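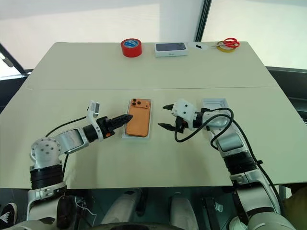
I want to sell my used phone to a buyer who lives in another province, and I have never mailed something of this value before. The buyer found my listing on Wudska and would like to have the phone with all the original packaging, which he considers part of the price. My worry is that a small white box with the phone printed on its lid, such as the one lying next to the red tape, tells every person who handles it what is inside. If I put it into a bigger carton, how big should the carton be, and do I write "phone" on the label or something more general? I have also read different things about the battery. One neighbour told me that a phone can't travel by air in the regular mail, and another one told me that he does it all the time.

The phone is two years old and works without problems. I live in Erkach, where we have only a postal counter inside the pharmacy, and the lady there is friendly but she was not sure about the battery question and gave me a leaflet which is mostly for businesses. The nearest real depot is in Skengate. I can drive there if there is a good reason, but it takes me most of the morning.

My further questions are these:

- Is it necessary to erase the phone before the buyer pays, or after?
- Should I leave the battery full or empty?
- Is insurance worth the money for a parcel of this kind?
- The buyer asks me to send it without signature because he is at work all day. Is this normal?

I thank you in advance, and please excuse my English when something is not clear.

Marcelino Falcão

Last updated: April
Reading time: 12 min

Reply from Fabian Widmer (marked as helpful)

I have sold quite a lot of used electronics by mail, mostly telephones and small cameras, so I will try to answer in the order in which you will do the things. My own English is also a second language, we will manage.

First the money. Do not erase and do not mail before the payment is visible in your own account. An email which says that the payment is waiting for a tracking number is not a payment. Log in yourself by typing the address, do not follow the link in the message. When you sell through Wudska the money stays with them until the parcel is delivered, and you see it in the order page as "held". This is fine. When the buyer proposes in the chat to do it outside of the site to save the fee, I would politely say no. You would lose the protection and it is usually also the moment when the stories begin.

Then the phone itself. Make a backup, and look into the backup to see that your pictures are really there. Sign out of your account on the phone while it is still connected to the internet, so that the activation lock goes away. Only after this do the factory reset. Many people do the reset first, and then the buyer receives a phone which asks for the password of a stranger. Take out the SIM card. If you have an eSIM, call your provider or look in the app, because erasing the phone doesn't always cancel the plan. Remove the phone from your bank app and from any app that gives you codes for logging in. I forgot this once and needed a visit to the branch to come back into my own account.

Write down the IMEI number, the long one in the settings, and take a picture of the screen where it is displayed. It costs nothing, and in a dispute it is the first thing they ask for. I also photograph the four corners of the phone in daylight, with the small scratches. Be honest in the listing about the scratches. A buyer who knew about it before has nothing to complain.

On the battery, I charge to the middle and switch the phone off completely. Not sleep, off. A phone with its battery inside is treated differently than a loose battery or a power bank, and inside the country I never had a parcel refused. But the rules are different from one carrier to another and they change, so please read the page of the carrier you have chosen and not what somebody like me writes in a forum. For a swollen or damaged battery the answer is simply that it may not be mailed.

Now the box. The original box is made to look nice in a shop. It protects from scratches, but it was never meant to be the outside of a parcel, and the thin walls take a dent easily. Check also that the insert tray sits flat on the floor of the box before you put something on it, otherwise the lid stands up a little and the buyer thinks that it was opened on the way.
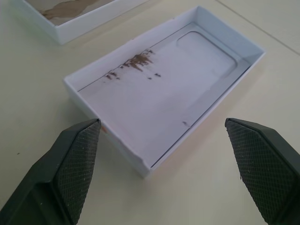

Lutz Voß disagreed with me on this point in an older discussion and wrote that he sends the inner box separately, flat and empty, because the phone travels better when it is wrapped alone in soft foam in the middle of a strong carton. He has a point for expensive collector items, where the box itself should have no mark. For a normal used phone I find it too much trouble, and you pay the postage two times. I put the phone in its own box, with a sheet of thin foam above and below so that it can't knock, and then the whole thing in the carton.

The carton should leave a space the width of two fingers on each side, filled with crumpled brown paper. Push it in firmly. Close it, shake it beside your ear, and if you hear or feel any movement, open it again. Use brown or clear packing tape for the outside, along the middle seam and across both ends. I would not use a bright colour there. Coloured tape is for marking in the workshop, and on a parcel it makes people look twice.

For the label you must not lie, but you also don't need to write the brand on it. On a parcel inside Canada there is normally no customs form and so nothing about the contents is visible from the outside. If the counter asks, tell them that it is a phone with the battery installed. They ask because of the battery and not from curiosity.

Insurance: yes. With my carrier the basic cover stops at $60, and that would not pay for your phone, I think. The extra cover is a few dollars. Keep the listing page and the proof of payment, because they want to see the value and your word for it isn't enough.

Signature: I always take it. It is not unusual that a buyer works during the day, so offer him to have the parcel held at the post office near his work. Then he shows his ID and signs there. If he refuses also this, I would be a little careful.

Fabian Widmer

Reply from Heledd Landeg

Most of this is good advice from Fabian, only I would add the order in which I pack the extras, as that is where I had my only dispute (order 1656, I still remember the number after all the emails). The buyer claimed that the case and the cable were missing. They were in the parcel, but I had pushed them down into the brown paper and he had thrown the paper away.

So now I do the following:

1. Read your own listing once more and lay out on a clear table each thing you have promised. If the listing says cable, there must be a cable. Don't add surprises either, because a thing that isn't in the listing can't be proven later.

2. Wipe the case, if you include one. Warm water and a drop of dish soap, then let it dry overnight before it goes near the phone. I don't put the case on the phone for the journey, since grit sits between them and rubs. A case in a strong colour, orange or something like it, is easy to see in the photo and also in the carton, a clear one disappears in the paper. 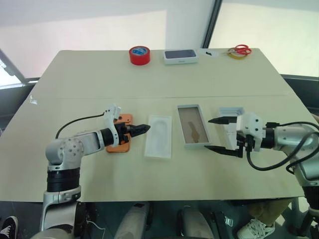
3. Put the small things together in one zip bag, write on the bag with a marker what is in it, and tape the bag to the lid of the phone box with a piece of painter's tape. It comes off without tearing the print.

4. Take one photo of everything before it goes in, and one of the open carton with everything in its place. Then one of the closed carton with the label readable. Keep them until 60 days are over, which was the time limit for complaints when I had my case. Please check if it is still the same.

5. Put a slip of paper with both addresses inside the carton. If the outside label is damaged they can open it and still find you.

6. Bring it to a counter and ask for a receipt with the acceptance scan. A drop box gives you nothing in the hand, and some parcels get their first scan only in the next city.

For the drive to Skengate, I would say it isn't needed. The pharmacy counter gives the same receipt as the depot. The one difference is the pickup hour. In many pharmacies the truck comes at 2 in the afternoon, and what you bring after this stays on the shelf behind the counter until the next business day. Ask the lady for the time and go before it.

About the full or empty battery I do the same as Fabian, half and switched off.

Heledd Landeg

Reply from Daniyal Siddiqui

Why not just sell it locally? I gave my old one to Hughes in trade when I bought the new one, they paid less than a private buyer but I was out of the store in 12 minutes and had no packing to do. For a phone of two years the difference was not so big for me. You should anyway do the sign out first like they say above, the store also refuses it when it's locked.

Comment from Marcelino Falcão

Thank you to all. I asked the buyer about picking it up with ID and he agreed, he has a post office in the mall beside his work. The pharmacy truck comes at 2, as Heledd said. I could not sign out at first because I had forgotten my password, so this will take me one more evening. For the trade I asked also, but the nearest Hughes is even farther than Skengate and I would have to bring the phone in person.

One small question is still open - do I leave the screen protector on? It has a crack in the corner but the glass under it is fine.

Comment from Fabian Widmer

Take it off, and take your photos again without it. With the crack in the picture he will think it is the screen.

Related questions

Buyer says parcel arrived empty, what can I do?
How to cancel an eSIM on a phone I no longer have
Can I reuse a carton with an old label on it?
Sending a laptop from Erkach, which carrier?
Wudska payment shows "held" after delivery
Where to recycle a swollen battery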